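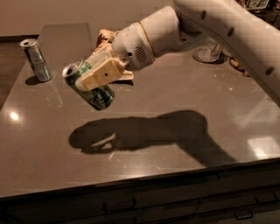
*Fig. 6. Drinks cans at the dark countertop, with a brown bag toward the back.*

## 6. Putting the counter in order after a snack

This section is for guests and for the cleaning person of the Vestden kitchen. Please read it one time completely before you begin. The work is short, but the glossy countertop shows every mark, so the order of the steps is important.

You will need:

- the yellow Esposito cloth for glass and stone (first drawer, left)
- the gray sponge, soft side only
- the return crate for cans, under the sink
- one bag clip

### 6.1 Cans

1. Take each can by its upper half and lift it straight up. Do not pull it over the surface. A small grain of salt under the base is enough to make a scratch.
2. Look at the top of the can. If the can is closed, put it back in the refrigerator, second shelf. If it is open, continue with step 3.
3. Empty the rest into the sink and let the water run for a moment.
4. Rinse the can and leave it with the opening down on the drainer.
5. Put the can in the return crate. Do not press it flat. The machine at the Pomport shop reads the label and refuses a can which is crushed.

**Note:** The crate holds 19 cans of the slim type. When it is full, carry it to the hall and take the second crate from the shelf.

**Caution:** A can that lies on its side can roll. Move it away from the front edge first, before you do anything else on the counter.

### 6.2 Jars

Glass jars are treated separately from cans. They are heavier, and the Foltico coating of the countertop can be damaged by a hard edge of glass.

1. Check that the lid is on and that it is tight. If the lid is missing, keep the jar upright and cover it with a small plate.
2. Hold the jar around its body. Never lift it by the lid.
3. Set the jar down slowly. If you must lay it on its side for a short time, choose a place well away from the rounded corner of the counter.

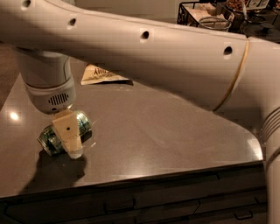
4. Wipe the outside of the jar with the soft sponge, then dry it. Oil on the glass makes it slippery for the next person.
5. Put an opened jar in the door of the refrigerator. Unopened jars go in the tall cupboard, labels to the front.

**Caution:** If a jar breaks, do not use the sponge or the cloth. Collect the large pieces with the dustpan and take up the small ones with damp kitchen paper. Throw the paper away immediately.

### 6.3 Bags of chips and paper bags

1. Shake the bag lightly so the contents fall to the bottom.
2. Press out the air and fold the top edge over 2 times.
3. Close the fold with the clip. Store the bag in the dry cupboard, standing.
4. Empty paper bags go flat into the paper box. Bags with grease spots go in the general waste.
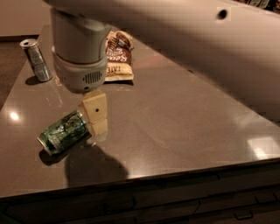 *Fig. 7. Chips bag at the back of the counter, green can lying down, silver can standing.*

### 6.4 Wiping the countertop

Begin only when the counter is clear.

1. Remove crumbs with a dry hand or with the dry cloth. Work from the back to the front and catch them at the edge.
2. Wipe with the damp sponge. Use warm water and one drop of dish soap, no more.
3. Wipe a second time with clean water.
4. Dry with the yellow cloth in long, straight movements. Circles leave traces which you see in the evening, when the lamps are on.
5. Bend down and look along the surface against the light. Rings from cans are best found in this way.

**Note:** For a sticky ring, lay the damp sponge on it for two minutes and wipe again. Do not scratch with a fingernail or a knife.

**Caution:** No scouring powder, no vinegar and no steam. Polishing of the complete top was more than 2,000 last time and it is not covered by the deposit.

If a mark stays after the second try, leave it as it is and write to Marcus Schumacher. The address is inside the door of the tall cupboard. Please say what was spilled and when you noticed it.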